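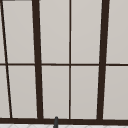

**Ekden Manipulation Club — Sim & Learning board**

**Thread: camera height randomization, is it helping or am I fooling myself?**

---

**gravelbath**

OK so I've been sitting on this since October and I want other eyes on it before I write it up for the club wiki. The one up top is a view from the kitchen sim with the camera pitched way up. Window, window, more window, tip of the faucet. The policy gets views like that during training now and it still has to output something sensible.

Quick recap for anyone who skipped the last meeting: I'm training the sink task in Inis (our kitchen sim, for the new folks) and instead of locking the camera I resample its pitch and height at the start of every episode. Same demos, re-rendered. My baseline is the exact same network with the camera fixed.

I ran 106 eval episodes per policy with camera poses neither one had seen. The randomized one wins by a mile. The fixed one mostly reaches for where things used to be on screen, which is kind of sad to watch.

So, method works? Or is my eval just rigged in its favor?

---

**tinfoil_pelican**

Rigged in its favor, sorry! You trained one on moving cameras and then tested both on moving cameras. Of course the fixed one falls over. What does it look like when you test both on the original camera pose?

---

**gravelbath**

Ugh, yeah, I was hoping nobody would ask that first. On the original pose the fixed policy is better. Not hugely, but it's there on all 3 seeds so I can't call it noise with a straight face.

---

**tinfoil_pelican**

Then that's your result. You're trading a bit of accuracy for not caring where the camera is. Perfectly good thing to write up, just put both columns in the table.

---

**moth_and_ladder**

I want to push on something else. How much of your training data is basically window? If the camera's looking over the sink there's zero information about the objects, and you're still asking the network to match the demo action. I did something like this on Prins and the loss on those views never went down. It just learned an average motion and that leaked into everything else.

---

**gravelbath**

Fair question. Here's one with a more normal pitch, same kitchen:
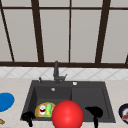
*Sink task, camera pitched down. Gripper fingers either side of the red ball.*

You get the fingers, the ball, the sink, the plate with the food on it, all of it. I'd say most of what I sample is closer to this than to the window one. I never put a hard limit on pitch though — I figured the joint angles would carry it through the bad views.

---

**moth_and_ladder**

See, I'd limit it. Or keep them but mask the action loss whenever the target object is out of view. The sim knows where the ball is, so that's a cheap check to add in the renderer.

---

**sodabread9**

Going to disagree with the moth here. I like the bad views! On a real arm somebody bumps the tripod and you get a lovely picture of the wall. I'd much rather have a policy that's been through that than one that panics. When I masked mine on the Rustell arm it got twitchy any time the object left view, and I had to put the full loss back in.

Also the second view is a sneaky hard one even with good pitch. The ball is hiding part of the yellow plate. If the task were "put it on the plate" you'd want to know how it does with that.

---

**moth_and_ladder**

Twitchy could be your action smoothing though, no? Did you change anything else in that run?

---

**sodabread9**

...I did also change the chunk length. OK, point to you, but only half a point.

---

**tinfoil_pelican**

Can we just run it? Three arms: no limit, hard pitch limit, masked loss. Same seeds. Report original pose and random poses separately so I don't have to be annoying about it again.

---

**gravelbath**

Doable. Each run is some 30 hours on my card, so this is going to be slow unless somebody has spare compute. I can start the pitch limit one tonight since that's a one-line change.

@moth_and_ladder do you still have your visibility check from Prins? I'd rather steal it than write it.

---

**moth_and_ladder**

Yep, it's ugly but it works. It projects the object center and tests if it lands on screen. It doesn't know about occlusion, so a ball behind a faucet counts as visible. I'll drop it in the shared folder after dinner.

---

**sodabread9**

Put me down for 2 of the masked seeds, my machine is idle till 9 am. Send me the config and PLEASE pin the chunk length this time (talking to myself).

---

**gravelbath**

Config's in the folder. Pitch limit run is going, first checkpoint should be there when I wake up.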